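Tuesday, June 3, 2025

Teleop, second go at the clutter layout. Veikko Riihimäki driving, me logging and mostly complaining. Kimie Sugawara wants demonstrations from this setup in the Wiralier set before the end of the week. I said I would write down why I don't think they are worth much yet, so here goes.

Layout is the one we settled on in April after the Flaltolham visit. Box with the white board on top, glass bottle at the back, whisk in front of it, spoon in front of that, yellow-green disc off to the left, blue succulent in its pot at the front left corner. Task sentence for the log: "pick up the bottle and set it down by the plant." Kimie's sentence. I would have said which side of the plant.

Latency first. Flisis claims the new link is fine for hand work. I asked what "fine" means and got a brochure. Measured up to 100 ms on our side with the window camera feed running, less with it off. Veikko says he doesn't feel it. I watched his wrist and he stops before every descent, waits, then goes. That wait gets recorded like everything else, and whatever we train will learn to wait too. We had the same argument over the drawer task and ended up trimming pauses by hand, which I am not doing again.

Second complaint. Five objects on the board and only one of them ever gets touched. The rest are scenery, and the layout goes back to the same spots each time by eye. If the policy picks up the bottle every time, all I will know is that it can go to the back of the board and close. I want the bottle swapped with the plant on half the runs. Kimie says that changes the task. Fine, then change the task.

Third, the glass. Clear bottle, daylight through the blinds, pale panel behind. From the wrist view Veikko loses the outline and drives off the side view, and the policy won't get the side view if Rantala has its way on the sensor budget. So he is showing it something using information it will not have. I have said this in 2 meetings now. Tried closing the blinds tighter before lunch. It got darker and the bottle was still hard to make out.

Also tried kinesthetic for comparison, Veikko moving the arm by hand. Quicker to get going, smoother on the approach, but his forearm is across the wrist view for most of it. He likes it better. I think he likes it because it is less tiring, which is a reason, only it has nothing to do with the data. Joint torques look odd near the bottom as well, probably him leaning on it. Not using those.

Grip width is still an open item. The fingers come down over the neck and if the yaw is off by a little they push the bottle before they close. Veikko corrects by nudging, and he is good at it. Whether a nudge from a person who knows what he is about to do carries over to a model that doesn't, I have my doubts. The Wiralier notes say corrections are "valuable recovery data." Maybe. They don't say how many, or whether they labeled them.

To do before anyone records more:
— write the start pose down and check it, no more "about there"
— decide on blinds open or closed and leave them
— swap positions on half the runs (I will keep asking)
— tag nudges in the log at the time, since I can't find them afterward
— ask Rantala in writing about the side view
— hold back 4 layouts that nobody drives, for testing only

Kimie read this over my shoulder and says I should add that the success rate on the driven runs is good. It is. Veikko can pick up a bottle.

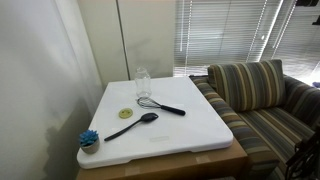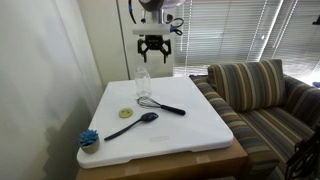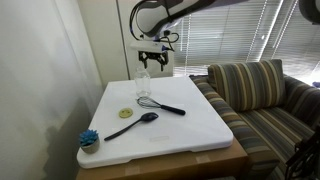
Do we need more demonstrations of this task, or different ones?

Different ones. More runs with the bottle in the same place will make the curve look nicer and tell us nothing about whether the policy is looking for the bottle at all. I would take a small set with the start positions moved around over a big one like we have now, and I would throw out the runs with long pauses before counting anything. Kimie disagrees and wants both. We will run the held-back layouts first and argue after that.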